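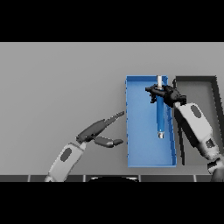
Rima Nimri

The Voltent hand package is sold in two forms: as a pair of physical multi-fingered hands with a controller, and as a simulation model that loads into Lutance, the simulator most of our readers will already have installed. I have spent the past weeks with the simulation model only. The hardware is on order and will get its own review. The comparison in this one is with Bite, the parallel-jaw gripper model we have used on our bench tasks at Urkbridge since September.

Installation took one afternoon. The hand model arrives as a set of description files with meshes, joint limits and a default controller. Lutance accepted the meshes at the first attempt. The joint limits needed editing, as two of the thumb limits were written in degrees and the rest in radians. Voltent support confirmed the fault on the same day and sent a corrected file. The documentation still shows the old values.

The test task is plain. Two open trays stand on a grey table, one blue and one dark, with a slender blue rod lying in the blue tray. The right hand has to take the rod near its silver-white cap and move it to the dark tray. The left hand has no part in this version, but it stays in the simulation because its controller still costs processing time. A blue object in a blue tray was chosen on purpose. Camera-driven policies that lean on colour contrast do badly with it, and I wanted the gripper comparison run under the same visual conditions as our other work.

I ran 1,000 trials with each gripper. Start positions were drawn from the same list, and the physics settings were left alone between runs.

Bite is quick to close and quick to fail. Its jaws need to straddle the rod squarely, and when the rod lies close to the tray wall there is little room for the outer jaw. Most of its failures were of this kind. When it does get hold of the rod, the hold is firm, and the rod turns in the jaws only if the arm accelerates hard.

The Voltent hand approaches from above and wraps its fingers around the rod. It tolerates a poor approach far better. With the palm slightly off line, the fingers still draw the rod inwards and the grasp usually settles. The low rim of the tray gave it less trouble than I expected, although the thumb can catch on the wall if the wrist comes in too flat. Raising the wrist in the approach pose cured this in most trials.

Rotation is the weaker point. A thin cylinder held by several curved fingers has few good contact points, and the simulator's contact solver does not like it. At the default time step the rod crept along the fingers while the arm was still. Halving the step stopped the creep and doubled the run time. I would treat any result obtained at the default step with caution — the default is what the quick-start guide recommends.

The controller is the best part of the package. It exposes finger positions, finger torques and a single closing command that scales all joints together. The single command was enough for this task. Torque mode works, but the gains supplied are too high for light objects and the fingertips chatter on contact. I cut them to a quarter and had no further trouble.

Camera support is basic. The supplied head camera looks down across the table, and the right forearm covers the near part of the dark tray during the grasp. A second camera on the wrist is possible, but the mount has to be written by hand. Bite comes with a wrist camera already defined, and for placing tasks this is a real advantage.

Logging produced 2,016 files, at a rate I could not change from the settings panel. The log format is readable and the time stamps agree with those of the simulator.

The licence costs 400 a year per seat, against nothing for Bite, and covers updates for 24 months from first activation. Groups that only move boxes and blocks should stay with the parallel jaws. For rods, pens, tools and anything that has to be picked up from beside a wall, the Voltent hand is worth the money, provided someone is willing to spend a day on the gains and the time step. I shall repeat the same trials on the hardware with the same two trays.

7 shares | 3 comments

We use cookies to remember your settings and to measure visits. Accept | Manage

Contact | Copyright 2023 | Back to top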